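How to share a canteen serving table with a two-armed robot
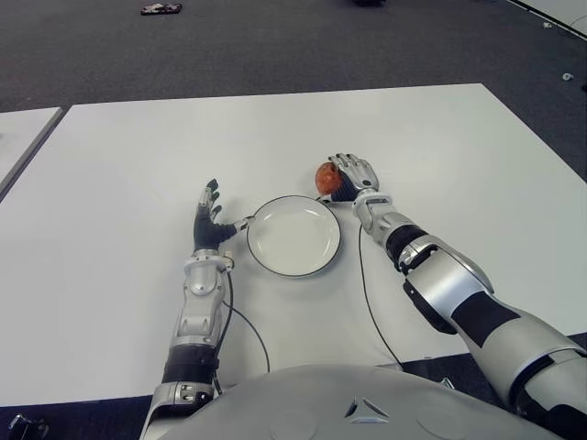
4 min read

An apple onto a plate. I must have watched that job more than any grown woman should, and I still get a bit tense when the hand hovers near the rim! I run the staff canteen at Grurnmont, and since April we've had a Shakya working the cold side with us. A few people from other sites have asked how we set it up, so I've written down what works for us.

Start with the table. We use a plain white one and keep it bare apart from what's being served. Bottles, cloths, somebody's phone – all of it goes elsewhere. Put the plate in the middle, where both hands can get to it, and the fruit to the right.

Next, look at the wrist cables. They run back across the tabletop, and the thing to check is that they're lying loose and don't go under the plate. I do this before every run (my first week I didn't, and we lost a bowl of coleslaw).

Now pick your fruit. Small apples are easier than big ones in our experience, and we keep soft pears for the humans.

Run it slowly first. In Drotent, the planning software, open your job and drop the speed to 2. Ours goes up to 8, but we've settled on 6 for lunch. Let it do one plate, then go and look at the apple for bruises. If you find any, lower the grip a notch and try again.

Then there's the rota, which took me longer than the robot did. Before, two of us did nothing but plate up from eleven. Now one person minds the table and the other is out front talking to people, and we swap halfway. Please do swap! Minding is dull, and whoever gets stuck with it all week goes home grumpy. We also agreed in writing that no hours would be cut, and I'd get that sorted before the crate arrives.

Anyone on the shift can press stop, agency staff included. Show them where it is on day one.

Wipe the table down at the end and log any dropped items on the Drotent sheet. I'll do a separate page on bread rolls once we've got them right.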